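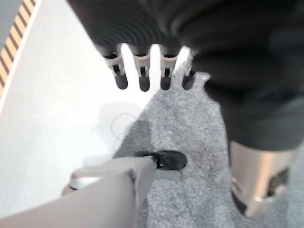

Wrist view, gripper finger at the black oval piece on the carpet

Ticket: Left finger stops short on low picks
Project: Gomer (student build, two arms, household tasks)
Opened by: Wendelin Aigner
Assigned to: Roswitha Schwaiger
Priority: normal
Status: closed, one follow-up open

Problem as reported

When Gomer goes for something flat on the floor, the finger gets to the right place sideways but closes too high. It then slides over the top of the object and the arm goes back to its start pose as if it had picked something up. No error in the log. It happens on carpet and not on the bench in the workshop. Grapes, cups and anything else that stands up a bit are fine.

The Clodthorpe round in September has a floor pick in it, so we need this working before then.

What I tried before opening this

Restarted the controller. No change.
Swapped the finger pads for the spare pair. No change.
Ran the floor pick at half speed. It still closes too high, only later.
Recalibrated the wrist camera with the printed board. The sideways error got smaller and the height stayed wrong.

Wendelin

Reply, Roswitha, 10:40

Please don't recalibrate again until we know what is going on, or we won't be able to compare runs. Two questions. Which height does the planner use for the floor, the measured one or the one in the config file? And is the grip check on? If the arm goes home thinking it has something, then the check is either off or set too loose.

Reply, Wendelin, 11:15

Config file. I didn't know there was a measured one. The grip check is on with the limit at 100, same as it was when Grabner's group handed the code over to us.

Reply, Roswitha, 11:30

Then start with the height. The number in the config was taken on the bench, which has a hard top. Do the touch-down routine on the carpet in three places and use the lowest reading. Leave the grip limit alone for now, one change at a time. Also do a pick with both arms on the table afterwards, so we know we haven't broken the part that worked.
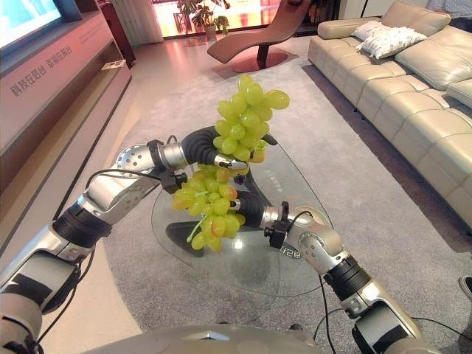
The two-arm hold still works with the new floor height loaded. I left the closing force on the soft setting for fruit and didn't touch the table height, which has its own entry in the config. So the change only affects the floor picks, as it should.

Floor picks are better. The finger now comes down far enough on flat pieces. The three touch-down readings did not agree with each other, and the lowest one was nearest the edge of the carpet. I used that one as you said.

The false "picked" result is still there. If I tell it to close on nothing, it goes home happy about one time in every few. I think that is the grip limit.

Wendelin

Reply, Roswitha, 14:05

Agreed. The raw value from the finger motor rests well above 100 even with nothing in the grip, so the check passes on its own friction. Droltico's manual for the motor driver gives a range up to 2,000, and I suspect the old limit was written for a different scale. Log the resting value for both fingers, open and closed, then set the limit a clear step above the higher one. Write the numbers on the ticket - not on the whiteboard, it gets wiped.

Reply, Wendelin, 15:20

Done, values are in the attached text file. The new limit catches all the empty closes I tried on the left side. On the right it missed one. I have tightened the cable clip on that side, as the cable was pulling on the wrist at full reach, and will run it again tomorrow.

Closing note, Roswitha

Cause 1: floor height taken from the bench. Fixed in config, and the touch-down routine is now in the start-up checklist.
Cause 2: grip limit on the wrong scale. Fixed on the left.
Follow-up: right side empty close, new ticket, Wendelin to open it. Please attach the log from before the clip was tightened as well as the one after.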